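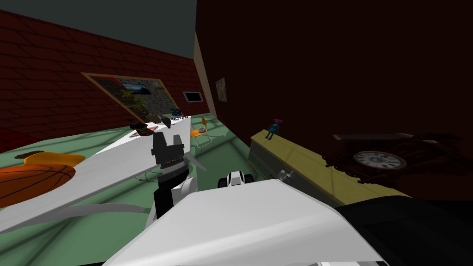

The Arkuston Harbor 5 Miler has been run every July for more than a decade, and it depends on a course that crosses two town lines, a working rail spur and a stretch of park road that is open to cars for most of the year. This report examines how the race manages its start, its timing and its results, and proposes changes that the organizing club could adopt at low cost. The project was carried out by a team of students in the Sports Management program at Noonan College. Because the packet pickup area is indoors, the team also considered how signs are read inside a room. A large framed picture on a red brick wall, hung at a tilt, draws the eye before anything smaller beside it, and the small dark panel just to its right is easy to pass over. The team kept this in mind when it drafted the sign plan in the third section.

Project team: Paloma Obi, Ysaline Besson, Desmond Pettigrew
Faculty advisor: Wanda Sorensen
Submitted March 2020

1. Background

The race is organized by the Barkitz Road Runners. Entry is limited to 2000 runners, a figure set by the town permit. The course begins at the Barkitz boat landing, follows Water Street north, turns at the old mill and returns along the park road to the finish at the high school track. It is flat apart from one climb shortly after the third mile mark.

The club's race director, Soledad Dvorak, met with the team twice and gave us access to the finish files from the three most recent races. She asked that individual runners not be identified in this report, and we have followed that request.

2. Start and Timing

All runners currently start together. Place awards are decided by gun time, while the age group awards are decided by chip time. The entry form does not explain this difference, and the club receives complaints about it each summer. Most come from runners who finished ahead of an award winner on the road but behind on the chip.

The Water Street start is narrow. Walkers and families with strollers often line up near the front, and faster runners move onto the sidewalk to pass them. The team compared two remedies. The first was a wave start with a gap between groups. The second was a single start with pace signs placed along the starting area. The wave start would relieve crowding more fully, but it would keep Water Street closed longer than the present permit allows. We therefore recommend pace signs for the next race, with waves to be discussed when the permit is renewed.

The club records its finishers with Wavier, a results program that was adopted two seasons ago. Corrections are entered by hand on race day. In the files we studied, most corrections involved bibs that had been passed from one family member to another without notice to the registration desk. A bib transfer form, available until the evening before the race, would address the larger part of this problem.

3. Packet Pickup and Signs

Pickup takes place on the day before the race and again on race morning. There is one line for all runners. The team recommends separate lines by bib number and a fourth table for questions, so that a runner with a missing shirt or a wrong age does not hold up the others.

Signs should be few and large. Each should carry one message, and it should be placed above head height, where a line of people will not block it. Parking directions and the award rules should be posted at the door - at present they are taped to the registration table, where they are covered by boxes of shirts.

4. Costs

Pace signs and pickup signs can be printed for under 100 dollars if the club uses its existing frames. The transfer form requires no new equipment. A second timing mat at the start would be a larger expense, and the team did not obtain a firm price.

5. Limits of the Study

The team did not observe the race in person, as the project ran from fall into early spring. Our account of crowding at the start relies on the race director's description and on comments sent to the club by runners. The finish files for one year lacked start mat times for part of the field, and those runners were left out of the comparison of gun and chip times.

6. Acknowledgments

The team thanks Ms. Dvorak for her time and for the loan of the course maps. Questions about this report may be directed to Professor Sorensen at the Sports Management office.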